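How does a sell-on clause work when a player moves for less than he cost?

Posted by Misavard22

Our local club, Asdale, sold a young left back to Sæther two seasons ago with a 22 percent sell-on clause. Now he is being linked with a move away, but the fee in the paper is lower than what Sæther paid us. Does Asdale still get 22 percent of the new fee, or nothing? People at the ground on Saturday were telling me both.

Sverre Eklund

It depends on how the clause was written. There are two common kinds. One gives the old club a share of the whole fee, so you get paid whatever the price. The other gives a share of the profit only. If he cost 400 thousand and goes for less, there is no profit and Asdale gets nothing from the clause.

Most selling clubs ask for the first kind and end up with the second. Clubs do not usually publish the terms, so unless someone at Asdale has said which it is, you can't tell from the newspaper.

Also check his age. A training payment to his youth clubs is a separate thing and can be owed even if the sell-on pays nothing, mostly when he moves abroad.

Fukutitz

They will get nothing, they never do. We had the same with our keeper and the buying club swapped him for another player so there was no fee at all. Should have asked for more up front.

Misavard22

Thanks Sverre. The club statement in April said "a share of any future profit" so I guess that settles it.
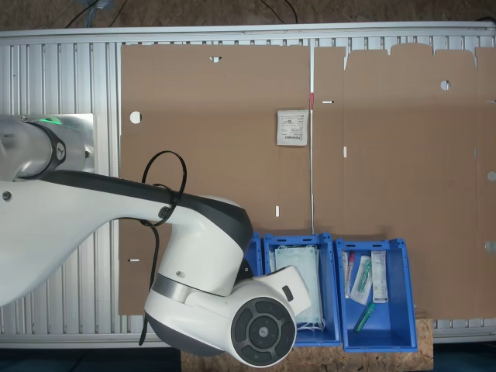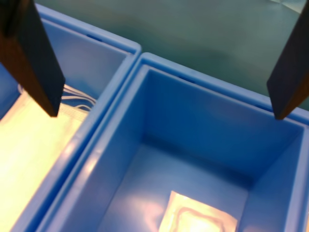
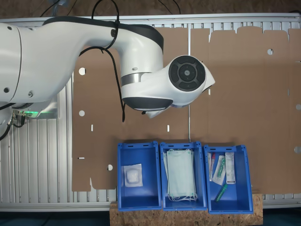 Robot arm, seen in the first and third pictures

Related
Can a player refuse a loan move?
Who pays the agent when a contract runs out?
What is a buy-back clause?
Do add-ons count toward the record fee?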